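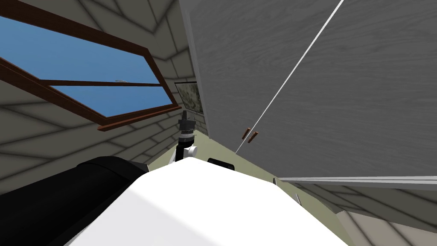

Kitchen sim, week 4, late again

Writing this fast, bus is in ten minutes. Club ran long and I still have a lab report due. So, notes.

We are doing the household task track this year, all in simulation until the finals. Two arms, one kitchen, doors and drawers and small stuff to pick up. Mukton gave us the lab after hours, which is great except the heat goes off at six and my fingers stop working before the code does.

Fung-ping has the left arm, I have the right. Marama does scoring and logs and yells at us about file names. (She's right about the file names. I overwrote a whole evening of runs in May and I will hear about it untill I graduate.)

The big upper cabinet is where our points go to die. Handles are small, side by side, and from the head camera everything is on a slant so your brain fights you the whole time. Fung-ping tilts her head at the monitor. I taped a sticky note on mine that says UP IS NOT UP. Helps a little.
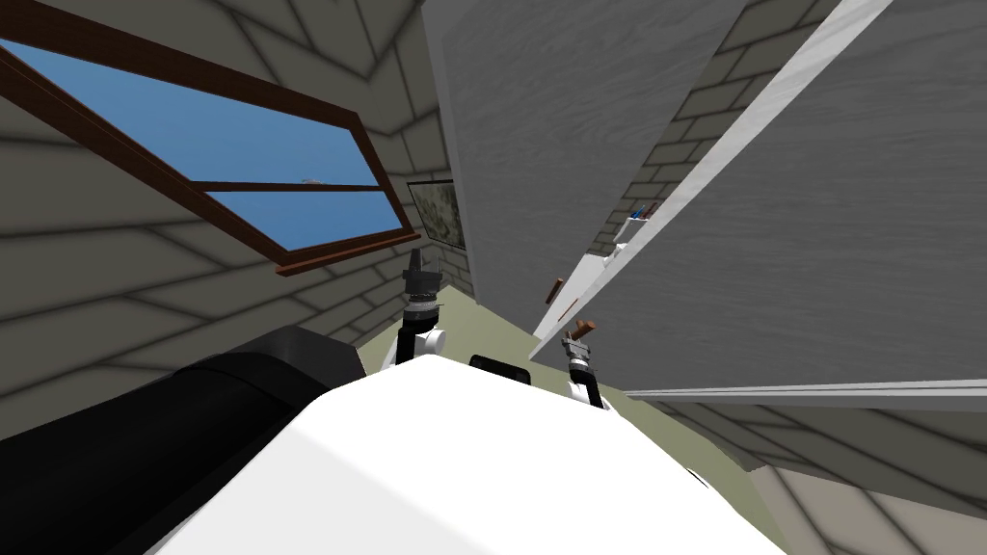
Small brown thing in the right gripper, left arm up higher. Pens on the shelf.

Small parts are their own headache. Squeeze too hard and the physics freaks out and the part shoots off across the room. Too soft, it slides. We ended up with a grip setting of 116, which means nothing outside our own config file, but write it down somewhere, future me. 116!!

Other stuff from tonight:

Reset script works again. Chih-ming found the bug, it was a missing minus sign. Of course.

Logs went from a mess to one folder per run. Good.

We have 1485 runs saved. Marama wants 1525 before we train anything. Fine. That's one more evening if the lab machine behaves.

Still no agreement on who drives at the Breltamside meet. I vote Fung-ping, she has the steadier hands and doesnt swear on the stream.

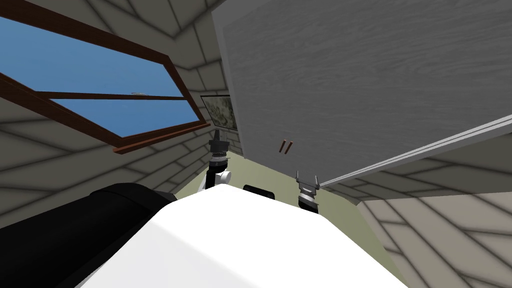
Last edited: May, 11:40 pm (fixed the grip number, added the bit on arms)

OK the bit on arms. The thing I keep getting wrong is bringing both in at once. Grippers get close together, I lose track of which one is nearer the door, then a wrist clips the other wrist and the run is toast. Fung-ping's idea - park the left arm first, hands off, then bring the right one up slow under the cabinet. Boring to do but I bumped way less. I want to try it with a spoken count next time so we don't both move on the same beat.

Also the window. Somebody on the Jillimville team told us their software kept mistaking the handles for bits of window frame, same sort of brown. Haven't checked ours. Should check ours. Putting it on the list under "camera offset" and "ask for a heater". 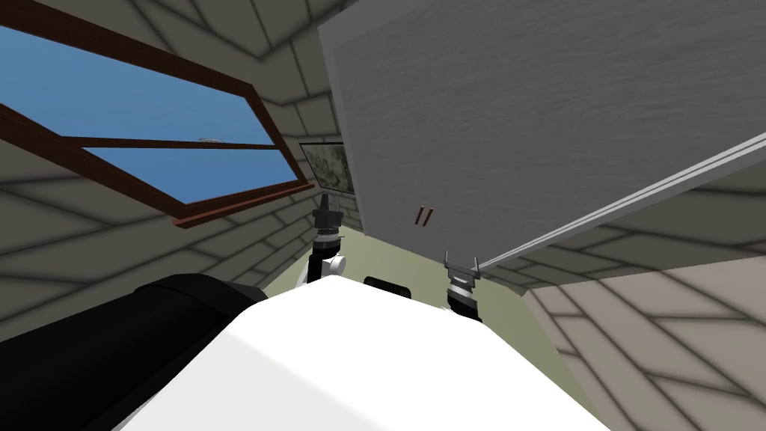
Soledad Lucero: We had the same trouble with two arms near a cabinet last season. Parking one worked ok for us but it ate a lot of time, so check your clock before you commit to it. What fixed it in the end was slowing both arms down whenever the wrists got close. Happy to send the script if your club wants it.

Yes please, send it! Club address is on the contact page. We're in the lab until nine most nights so someone will see it.

Next post after the practice round, if I get my report in. Bus is here.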